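Household Studies | Working Papers
Jun 22, 2024, by the Marar Project Group

3.2 Footwear at the door

Of the 200 homes in the Lika sample, 177 kept everyday shoes on the floor near the entrance. Racks were owned in many of these homes but held mostly boots and formal pairs. Canvas sneakers were the type most often left out, and the two shoes of a pair did not always lie side by side (Figure 4). We recorded a pair as "untidied" when the toes pointed in different directions.

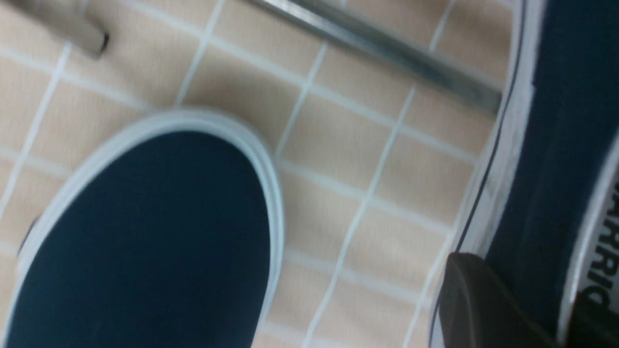
Figure 4. Dark navy canvas sneakers with white rubber sidewalls.

Residents were asked again in January, and 15 homes had moved their shoes to a closet. These homes are left out of Section 3.3.

Related papers
Coat hooks and hallway width in Clelura
The Vultance storage survey: methods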